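Plekbridge Workroom, Seltcombe
Frequently asked questions

Last changed on Thursday, December 8, 2022

On this page I collected the questions which people send to us most often before they use the workroom. If your question is missing, please write to me and I will add it. My English is not perfect, so if an answer can be understood in different ways, ask me also.
Kanako Wada

Where is the workroom?

It is in the Bevan building in Seltcombe, on the ground floor. From the street you go through the yard and take the door beside the bicycle racks. The door at the front belongs to the offices and they will not let you in from there. Large things can be brought to the yard by car, but please move the car after unloading.

Who can use it?

Everybody who has an account at Plekbridge. Guests are welcome when they come together with an account holder, who stays in the room for the whole time. Children can come too, with the adult next to them.

How do I book?

In the calendar on our website. Choose the day, write your name and in a few words what you want to do. "Work" is not enough as a description. We would like to know if it will be loud, if it smells, and if you need the big table free from all sides. Anel Masilela confirms the bookings, normally on the same day, on weekends later.

You can book at most two weeks ahead. Some people asked for longer, and we tried this in the past, but then the calendar was full of bookings which were forgotten.

How many people fit in?

Eight people is the limit for the workroom. At the big table it is already narrow with this number, when everybody has tools in front of them. For a course, please ask Anel about the meeting room on the same floor, it can be booked together.

What is allowed on the white surface?

The white surface is for clean and dry work: assembling, sorting, measuring, paper, fabric, electronics, packing of parcels. It is nice to work on and small black screws are found again quickly. It is not made for the following things:

Cutting without a mat. The mats are in the flat drawer.
Hot things. A soldering iron goes in its stand, and the stand goes on a tile.
Wet paint, wood stain, superglue and permanent marker, when there is no cover sheet under it.
Sitting or standing on it, also for a short moment to reach something.

If you made a mark, please don't try to remove it with acetone or with the rough side of a sponge. Both make the spot dull, and a dull spot collects dirt forever. Use first a damp cloth with a drop of dish soap. If this does not help, leave it and tell us. We are not angry about a mark, but we are a little angry about a mark which was scrubbed.

The surface is so bright that my eyes get tired. Can I do something?

Yes, I have the same problem. The ceiling lights are strong, and a white surface gives much of the light back to you. It depends on your place. Try to sit so that the lamp is on your side and not directly over your work. You can also put a gray felt cover under your hands. The felt covers are rolled up beside the cutting mats, please roll them again after use and do not fold them.

For photos of your finished work the same thing is true. The white becomes easily too bright and loses all its detail. Make the exposure a bit darker on your phone, or lay the object on the felt.
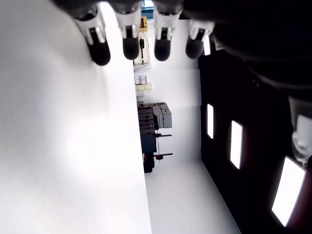
Why is the ceiling black?

It was painted like this before we moved in. We were told that the former tenant wanted to hide the pipes and the cables, and for this purpose it works well. We thought about painting it white and asked the firm Rurodska for a price. After we read the offer we decided to live with black. Many users say now that they like it, and in the evening it makes the room calm.

One practical point: the black paint gives off a little dust when it is touched. So please do not hang anything from the pipes, and do not push long pieces of wood against the ceiling when you turn them around. If you carry something long, turn it in the yard.

Can I change the lights?

You can switch them. There are two switches at the door, one for the table side and one for the wall side. Please do not climb up to turn a lamp or to put a foil over it. If a lamp flickers, write it in the book next to the door with the date, and we call the electrician.

What is the equipment along the wall, and may I use it?

A part is for everybody and a part belongs to somebody. Look for the tape. Green tape means that you can take it, use it in the room and bring it back to the same place. Yellow tape means that you need a short introduction first, please ask Anel. Things with a name on them are private and we ask you to not touch them, also not "only to look".

When something has no tape and no name, it is most probably forgotten. Please tell us, and we will ask in the newsletter.

May I store my own things there?

Yes, in a limited way. The space along the wall is not large and it becomes full very quickly, especially in December, when many people build presents. These are the rules:

Every item or box has a label with your name and the date when you brought it.
Nothing stands in front of the fuse box or in front of the heater.
Heavy things are at the bottom.
No food, no batteries which are swollen or damaged, no open bottles with solvent.
The table is not a storage place, not even for one night.

If your project is large and cannot be moved every evening, talk with us before you begin with it. Sometimes we find a corner in the cellar. It is dry there, but the stairs are steep and we have no elevator.

I moved something to get space. Is this a problem?

No, if it goes back. The tables which have wheels can be moved by one person, when the brakes are released on all wheels. I mention it because a table was once pulled over the floor with the brakes on, and the line can still be found. Tables without wheels need a person at each end. Please lift them and do not push.

What must I clean at the end?

Wipe the surface, sweep the floor on your side and empty the trash if it is more than half full. Put the tools back where the outline shows them. Close the windows. It takes nearly no time if you do it while your last piece is drying or while the computer shuts down.

Please look also under the table edge. Tape remains there very often, and I find it with my sleeve.

Where are the cleaning things?

In the narrow cupboard left of the sink. The blue cloths are for the white surface and the red ones for the floor and the sink. Used cloths go in the bucket, I wash them at home. When the dish soap is empty, there is a refill bottle on the bottom shelf. Do not use the scouring powder on the tables.

Is the room heated?

Yes, but slowly. If you have a booking in the morning, take a sweater. The thermostat can be turned by everybody, please turn it back to the line before you leave. Gas heaters and fan heaters from home are not allowed.

Can I make noise?

In the daytime a normal level is fine. Drilling and hammering should be written in the booking, and the offices upstairs will then be informed by us. In the evening please only quiet work. Music is okay if all people in the room agree with it, and this includes the person who did not answer.

How do I get a key?

We have two keys for lending. You get one from Anel after your first booking, and you bring it back in the gray letter box in the yard. Please drop it in completely, so that it does not hang in the slot. A lost key must be paid by the person who has signed for it, because the lock is then changed.

Something broke. What do I do?

Stop using it, put a note on it and write to us on the same day. Please write what you did when it happened, also if it seems silly. It helps us to repair it. For normal wear you pay nothing. We decide about other cases together with you, and until now we always found a solution.

I found something which is not mine.

Small things go in the tin on the window sill. Clothes go on the hook behind the door. At the end of the month Anel sends a photo of everything to all account holders, and what stays after this is given away.

How can I reach you?

The best way is the contact form, choose "Workroom" as the subject. Anel answers about bookings and keys, and I answer about the room, the tables and the storage. By telephone we are not easy to reach, sorry. If it is urgent, for example water on the floor, use the number of the building service which hangs inside the door of the cleaning cupboard.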